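Keeping Asphalt Off Your Floors This Summer

54 shares - 9 comments

The county is resurfacing our road again, all the way from the Clurer turnoff down to the bridge, and anyone who lived here for the last round remembers what it did to carpets. Fresh tar comes indoors on shoes, dog paws, and stroller wheels. A few habits will keep most of it outside.

Start at the door. Lay an old towel or a flattened cardboard box on the step and leave your work shoes there. A regular doormat is a poor choice during paving because the tar sinks into the bristles and stays for years. Keep a second pair of shoes in the car and change before you walk up the driveway. 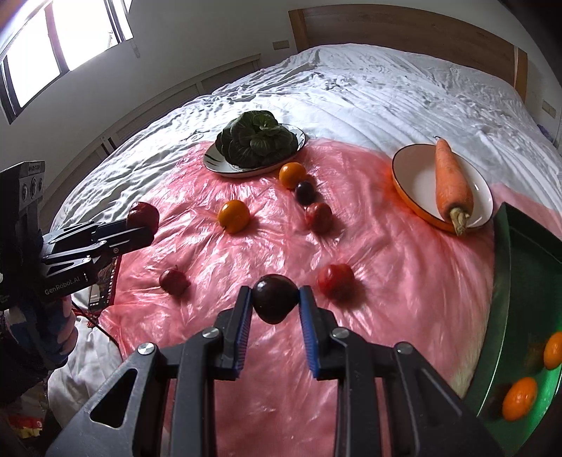 If tar does get on a hard floor, let it harden first. Hold a bag of ice on the spot until the tar turns brittle, then lift it with a plastic scraper or an old store card. Do not use a metal blade on vinyl. Wipe what is left with a little vegetable oil on a rag, wait, and wash the floor with dish soap and warm water. Rinse well, as oil on a floor is slippery.

Carpet takes longer. Ice and scrape the same way, then put a small amount of oil on a white cloth and dab from the outside of the spot toward the middle. Rubbing spreads it. Switch to a clean part of the cloth every time it picks up color. Finish with dish soap in water, blot, and stand a heavy book on a folded towel over the spot overnight. Try the oil on a hidden corner first - some wool rugs will hold a stain from it.

For clothes, never put a tarred item in the dryer. Heat sets the stain. Scrape, work in some oil or plain lard, leave it on the counter for a while, then rub in laundry soap and wash it by itself in the hottest water the label allows. Check it before drying and repeat if you have to.

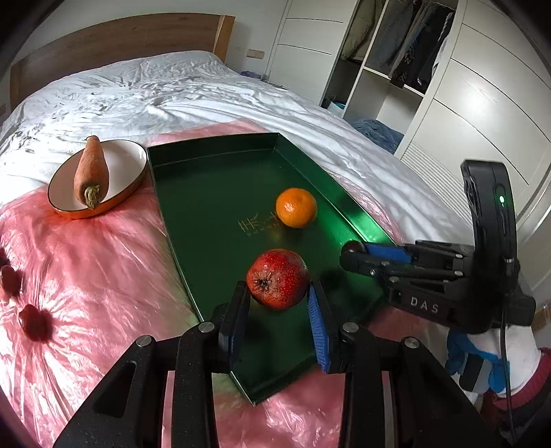 Peanut butter works as well as oil on dog paws, according to one reader from the Rurnutach end of the road, and the dog will not mind it. She says to buy the kind with no sweetener in it, rub it between the pads, wipe it out with a paper towel, and wash with dog shampoo. Trim the fur between the toes before the crew gets to your block and there is less for the tar to hold on to.

Dust is the other problem. Milling the old surface puts grit in the air, and it settles on windowsills and in window tracks. Keep windows on the road side shut while the machines are running. Vacuum the tracks dry with a narrow nozzle before using any water, or you will be digging out mud. Change the furnace or air conditioner filter when the milling is done, even if it is not due. 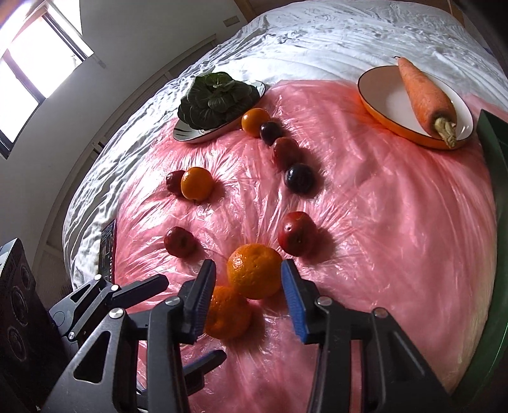

Cars should stay off new asphalt until the cones are gone. If you have black specks along the rocker panels, a tar remover from the auto parts store will take them off. Wash the car first, work in the shade, and wax the area afterward. Loose gravel in the tire treads can be picked out with a flat screwdriver - do this before pulling into the garage.

Our stretch is due to be finished in September. Striping comes 2 weeks after that, and wet road paint is much harder to get out than tar, so leave the towel on the step until the lines are dry.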